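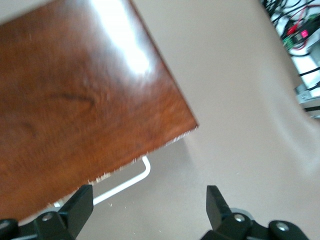
Chipped edge on an old veneered board - patch it, fill it, or leave it alone?

Posted in Furniture & Finishes by mapleandmud

Hi all, long time reader, first time I've had something to ask. I picked up a small cabinet at the Vullwood flea market in September, mostly because I liked the color. It's that reddish-brown you see on a lot of older pieces, very shiny, and the grain is lovely once you get it near a window. I paid 20 dollars for it and felt pretty clever all the way home.

The trouble is the bottom edge of one side. The veneer has broken away in a ragged line and you can see pale splintery wood where it used to be. My sweater keeps catching on it, and so does the dust cloth, and every time that happens I'm sure another sliver is going to come off. The flat part I can live with.

I've been reading for a week and now I'm more mixed up than when I started. One site says never use filler on veneer, the next one says filler is all you need. My neighbor told me to run a strip of iron-on edging along it and forget about it, but the only kind our hardware store carries is oak and white. I also have half a can of Plitance wood filler left over from a door frame, color "medium brown," which is more of a tan in my opinion.

I don't need it to be perfect. It's going in the hallway with a lamp and the mail on top. I do have 2 evenings free this week before my in-laws get here on Thursday, so if there's something I can do in that time, great. If it needs longer I'll turn the bad side to the wall and deal with it later.

Tools I have: utility knife, a few clamps, sandpaper in different grits, an iron, wood glue. No power tools except a drill.

Also, should I be worried about the finish? I have no idea if it's lacquer or varnish or what. Thanks in advance!

3 replies

hingepin_hal
Member, 811 posts

I've done a bunch of these, so let me try to save you some grief. First thing, tonight, before you decide anything else: put low-tack painter's tape over the ragged part so it stops catching. Pull it off slowly when you're ready to work, and pull toward the broken edge, so you don't lift more veneer on the way.

Next, find out what's loose. Tap along the edge with a fingernail. Solid veneer sounds dull and the loose stuff has a papery click to it. Anywhere it clicks, work a little wood glue underneath with a piece of thin card, lay wax paper over it, put a flat scrap of wood on top and clamp. Leave it overnight. Please don't skip the wax paper - I once glued a clamp block to my grandmother's sewing table and it's still a sore subject at Thanksgiving.

That's evening one. Evening two depends on how wide the missing strip is.

If it's narrow, say less than the width of a pencil, I'd fill it. I wouldn't use the leftover can, though. Wood filler that says it takes stain usually takes it differently from the wood next to it, and on a glossy red-brown piece you'll see a tan stripe from across the room. Get a two-part epoxy filler, press it in, let it go hard and sand it flush with 180 and then 240 on a small block. Tape off the good finish first, and go easy, because veneer is thin and you can go through it before you know it. Then color it. I use artist's acrylics, burnt sienna with a bit of burnt umber, and build it up in thin coats. Make it a hair darker than you think it should be. A dark patch on an edge looks like a shadow, and a light one looks like a patch.

If it's wider than that, a real veneer patch looks much better. You cut back to a clean line with a sharp knife and a steel ruler, at a slant to the grain if you can manage it, and glue in a piece with the grain going the same way. It's fiddly the first time. I'd want a free weekend for it and something to practice on.

About the finish: pick a hidden spot on the inside or the back and touch it with a cotton swab dipped in denatured alcohol. If it goes sticky after a few seconds, it's probably shellac. If nothing happens, try lacquer thinner on another hidden spot, with a window open. Softens, it's likely lacquer. Still nothing, it's probably a varnish or something newer. For an edge repair you can get away with a wipe-on varnish over the paint in most cases, just try it on that hidden spot too.

brasstacks_and_tea

just use a brown marker and some furniture wax. did it on my tv stand, looks fine, been 2 years

lowertidelane
Member

I agree with most of what hal wrote, except I'd use hard wax sticks on a hallway piece that isn't going to get knocked around much. You melt a bit with the little battery iron that comes in the kit, drip it in, and scrape it level with the plastic tool. You can mix the colors while they're soft, and if you hate it you can dig it out and start over, which you can't do with epoxy. Mine is a Lerkora kit. The reds in it were a bit pink so I added a crumb of the black.

It isn't as tough as epoxy, so if that edge is where the vacuum cleaner hits, go with the epoxy.

One more thing on the iron-on edging idea. I tried that on an old De Smet bookcase I had in my last apartment, and the heat made the finish go cloudy for a good inch up from the edge. I ended up stripping the whole side. Maybe you'd have better luck, but with a shiny old finish like yours I wouldn't let a clothes iron anywhere near it.

And check underneath too. If the bottom edge is raw wood sitting straight on the floor, it'll soak up water every time you mop, and that could be how the veneer came away in the first place. I put small nail-on glides on mine. Drill tiny pilot holes first or you'll split it.

mapleandmud

Thank you both, this helps a lot (and the marker tip too, I may need it by Thursday!). I did the fingernail test and there's a clicky stretch as long as my hand right next to the break, so I'm gluing that tonight and then I'll measure the gap. Leaning toward the wax sticks because I like the idea of being able to undo it. Does the wax need anything over it to match the shine, or do you just buff it?

lowertidelane

Buff it with a soft cloth first and see. Mine came up shiny enough. If yours stays dull, a thin coat of clear paste wax over the whole side evens it out.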